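The Collen Memorial Guest Book

We made the Collen for the families who told us they wanted something to hold on to after the service, and who kept going back to read what old friends had written. It has 146 lined pages with room for up to 600 names, and a pocket inside the back cover for prayer cards.

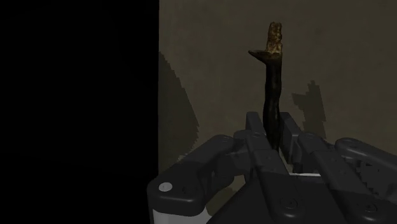

Bindu Murthy letters each cover by hand at our Farnness shop — please check the spelling twice! Item 1136, $32.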